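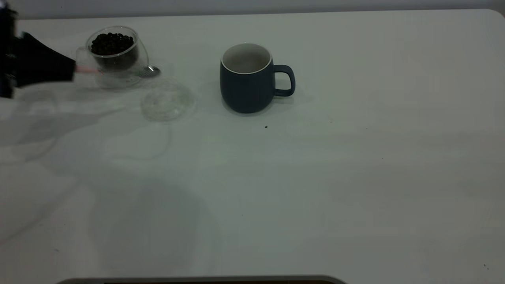 Coffee beans start out inside a fruit! It's a small, round fruit called a coffee cherry, and it grows on bushy trees in warm parts of the world. Most cherries hold two seeds tucked together with their flat sides touching, like two people sitting back to back, and those seeds are what we call beans (even though they aren't really beans at all, and they aren't related to the ones in your chili). When they are fresh out of the fruit, the seeds are a pale, grayish green. The ones heaped up in the glass cup are dark brown and shiny, which tells you they have been roasted.

So what is roasting? It's a lot like making toast. Bread goes into the toaster soft and pale, and it comes out brown and crisp and smelling wonderful. Coffee seeds go into a very hot, turning drum, and as they heat up they change from green to yellow, then to light brown, then to a deep, dark brown. Partway through, they make a popping noise -- roasters call it "first crack" -- and it sounds a bit like popcorn, only quieter. The beans puff up and get lighter in weight too, as the water inside them turns to steam and escapes.

Why are some beans shiny? Every coffee seed has a little oil in it. When beans are roasted for a long time, some of that oil creeps out to the surface and makes them gleam. Beans that come out of the roaster sooner usually look dull and dry.

Gerasimos Vasilakis, who roasts coffee at a little shop called Bonik, lets visiting school groups smell the green beans first and the roasted ones second. The green ones smell like hay or fresh peas, and more than 30 children have told him they'd be better as rabbit food!

Try this at home: ask a grown-up for a spoonful of roasted beans and put them on a saucer. Look for the line running down the flat side of each one. Then have the grown-up crush 5 of them, and take another sniff. The smell gets much stronger, as breaking the beans lets out scents that were trapped inside -- but please don't eat them. They're bitter, and coffee has caffeine in it, so they're for looking and smelling only.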